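Grip data collection moves to Tralstead

The Plena project has moved its recording sessions to the Tralstead building. Chiharu Oshima's group is gathering examples of people picking up and setting down household items with hand-held grippers, and the recordings will be used to train the grasping model. There are 51 tasks on the list, and 19 are done.

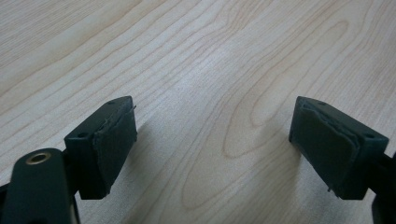

The hand-held gripper, open over a tabletop. The pads show wear.

Pads are checked before each session – report any loose edges to Yakubu Edet. New operators should plan on two practice runs before recording. To sign up, write to Bukola Amadi.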